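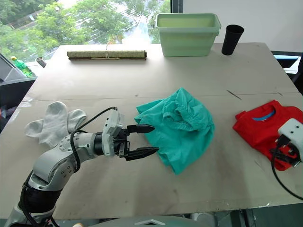

Red shirt folded, teal garment still waiting, socks on the left.

I moved to Trondport in the winter with two suitcases, and for a long time my clothes lived in them. When I finally bought a chest of drawers, a second-hand one from Björklund, I found that I did not know how to fold. At home my mother did it, and later I just pushed everything into a shelf and closed the door quickly.

So this spring I am learning, one kind of garment at a time. I write it down because writing helps me to remember, and also because it is good practice for my English.

The T-shirt was the easiest. I put it face down, bring both sides to the middle, lay the sleeves back, and then fold it from the bottom up to the collar. When it has a collar in another color, like the blue one on the red shirt, I leave the collar at the top so I can find it in the drawer. My drawers are not deep -- if I fold the shirt one time more, it becomes too thick and the drawer catches on it.

Shorts are more difficult than they look. The elastic waist pulls the fabric together and nothing wants to be straight. I used to fight with the waistband, stretching it with my hands and trying to press it flat, but it comes back immediately. Now I leave it alone. I put one leg over the other, smooth the legs from the waist down, and fold the bottom up to meet the elastic. It is still a bit fat at one end. I have accepted this.

A big flat surface is a great help. On the bed everything sinks in the middle, and I must bend my back. I fold on a table covered with cardboard, and I like it more than a cloth, which moves together with the clothes.

Then there are socks, and about socks people have strong opinions. I was always making balls: put two together, turn one cuff over both, finished. It is fast and the pairs stay together. But I have read that the cuff which is turned becomes loose after a while, and my gray ones with the ribbed cuff were already sliding down into my shoes. So I tried to fold them instead, toe up toward the cuff, and stand them in a small box from Witer that fits in the top drawer. 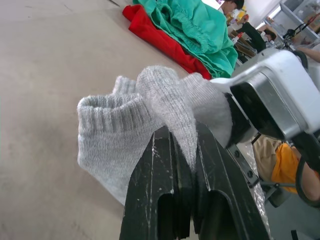 Kerstin Nygård wrote to me after my last post that I worry too much about the elastic, that she has rolled her wool socks into balls all her life and the ones that died, died from holes in the heel. She also thinks a box inside a drawer only makes the drawer smaller.

Maybe she is right about the box. I will keep it until the end of April and then decide. The next thing is the fitted sheet, which I have been avoiding. If you have a method that works for one person with short arms, please write it in the comments.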